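Sorting and storage > Grab bags, bins and baskets
Thread: Paper bags for rope and cord odds and ends, yes or no?

tarikg_knots
Posted in July
OK so I've been going back and forth on this for weeks and I need other people to weigh in. I have a lot of short rope. Handles off gift bags, drawstrings out of dead hoodies, leftovers from the macrame phase (we all had one), bits from the craft table at my kids' school. It used to live in a plastic tub with a snap lid and every time I opened it the whole mess came up in one lump like spaghetti.

So last month I switched to plain brown grocery bags with the tops rolled down. One bag per project, open on the shelf, no lids. I love it. My sister thinks it looks like I'm about to take out the recycling. 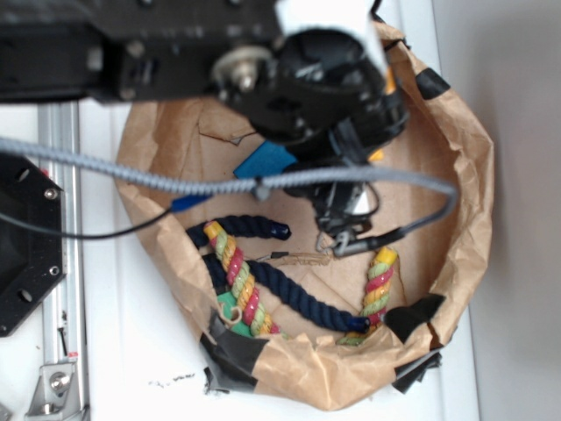
Rolling the top is what makes it work for me, and I do it pretty sloppy. Two or three turns outward and then I squash it so it stays put. The bag gets shorter and stiffer and you can see right to the bottom without digging. The one in the photo has the navy braided ropes and the stripy twisted ones (yellow, pale green, kind of a pinky red) all in together, and they just lie there across each other. No lump! I could pull any one of those without dragging the rest along. In the tub they'd have been married by morning.

Anyway. Questions for the group. Do you sort by color or by length? And does anybody line the bottom with anything?

walo_rd_crafts
Posted 20 minutes later
I'm team paper bag too but you're going to hate it come winter if your shelf is anywhere near an outside wall. Mine got soft and then one of them gave out while I was carrying it across the room. Cord everywhere, dog thrilled.

Sort by length, always. Color you can see from across the room, length you can't.

Delali A.
Posted 1 hour later
Counterpoint, I sort by color and I will die on this hill. When I'm making something I know I want navy before I know how long it has to be.

Love those striped ones by the way. Is that a yellow cap on the end of one? I've been looking for cord with finished ends because mine fray if I so much as look at them. Where did you get them?

tarikg_knots
Posted 1 hour later
Delali, they came in a mixed bundle from Bolarside, the craft outlet past the car wash, not the big store. Nine bucks for the bundle. And yes, yellow cap! The navy ones have a blue tip too. It's half the reason they behave. The frayed ones grab everything near them.

rodrigo_p
Posted 2 hours later
I'm going to be the grump. Paper bags are fine for a week. I run the supply closet at an after school program and we go through cord like crazy, and I've tried bags, I've tried shoeboxes, I've tried the hanging organizer with the pockets. What stuck was pegs. A board on the wall, every rope folded in half and hung over a peg. 32 pegs, cost me an afternoon and a scrap board. Kids can put things back, too. Kids don't put things back in a bag, they throw them at a bag.

Also you've got more than rope in there, so it's already turning into a junk bag. I see a blue sponge or something, and a green thing under the striped rope. That's how it starts.

tarikg_knots
Posted 2 hours later
Ha, okay, guilty. I said one bag per project though, and a project is allowed to have a green thing in it.

The peg board does sound nice. I rent and I'm not allowed to put holes in anything, so it'd have to lean.

Taner K.
Posted 3 hours later
Leaning works fine. Mine has leaned on the dresser for years.

For lining the bottom, I cut a piece of cereal box to fit and drop it in flat. Helps a lot if you put anything heavier than cord in there. If it's only rope I wouldn't bother.

walo_rd_crafts
Posted 3 hours later
Rodrigo, pegs are great until you own 163 pieces of cord, ask me how I know. At that point you've built a curtain.

rodrigo_p
Posted 4 hours later
Then you own too much cord.

Delali A.
Posted 4 hours later
Sir this is a craft forum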